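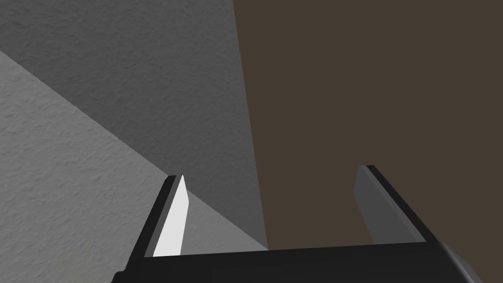 Step 1. Put the wrist view in the simulation before you build the bracket

This tutorial is for people who build a small arm at home or in a shared workshop and want a camera on the wrist. I made mine in the Zulance workshop, on the bench near the door. My arm is a kit with a parallel gripper, and I call the whole project Chin, from the shape of the first bracket, which was ugly and stuck out below the camera.

I printed two brackets before I understood that I should do it first in the simulator. A bracket takes me an evening to print. Moving a virtual camera takes a few seconds. So please start there, even if you are impatient like me.

Load your arm model and attach a camera to the gripper body, not to the last link of the arm. If you attach it to the link, the camera will not turn together with the gripper, and you will see strange things when the wrist rotates. Place the camera behind and above the fingers and tilt it down a little, until the body of the gripper fills only the lower part of the view. Both finger tips must be visible with the gripper fully open. In my render they reach to near the middle of the height, and between them there is a free gap to see the object.

Step 2. Use a very simple room

I know it is tempting to load a nice kitchen. Do not do it yet. For the camera setup I use only big flat surfaces: two gray ones with a fine plaster texture and one plain brown one. Drive the arm so the gripper looks to the corner where they meet. The straight edges are useful, as you can see immediately if your lens setting bends the lines. If an edge looks curved, check the field of view and the distortion values.

The corner point should fall between the fingers. Mine is low, just over the gripper body. If yours is hidden behind a finger, turn the wrist some degrees and render again.

Step 3. Look at the light on the finger pads

It is easy to forget this part. With one strong light from the side, one pad becomes bright white and the other one goes to gray in the shadow. For a person this is nothing. But if your program looks for the pads by their color, it will find one and lose the other.

You have two options:

- Add a second soft light on the opposite side, and later do the same on the real bench with a cheap LED lamp.
- Leave the light as it is and find the fingers by their black border. The border works well for me against the light gray surface. Against the dark brown it also stands out, but test both.

I took the second option. Efraín Taipe, who has the bench beside mine, prefers the lamp, and his detection code is shorter than mine.

Step 4. Write down the numbers

When the view is good, copy the camera position and the tilt angle from the simulator to paper or to a text file. My camera finished 108 mm behind the finger tips. Write also which point you measured from. In August I came back to the project after a pause and did not remember if my number was from the tips or from the flange, and I had to repeat everything.

Save the render too, with the same name as the file with the numbers.

Step 5. Draw and print the bracket

Now you can draw the bracket with your numbers. Leave the screw holes a bit long, like slots, so you can slide the camera for about 8 mm. The real camera is never exactly where the drawing says. I print in PETG, because PLA became soft near the motor. Use washers under the screw heads, or the slots will open with time.

Before you tighten, move the wrist by hand through its full range with the power off. Look at the cable. It needs a loose loop, but not so loose that the fingers can catch it when they close.

Step 6. Compare the real view with the render

Put the real gripper in front of a corner of the room, open it fully, and take one picture. Open it beside your saved render. First compare the height of the finger tips, then the gap, then how much of the body you see at the bottom. Slide the camera in the slots until the two agree, and then tighten the screws.

If the tips agree but the body looks too big, your real lens is probably wider than the one in the simulator. Correct the field of view in the simulator and go back to Step 4.

My bracket files are in the shared folder of the workshop under "Chin". Last changed 22nd May, with longer slots.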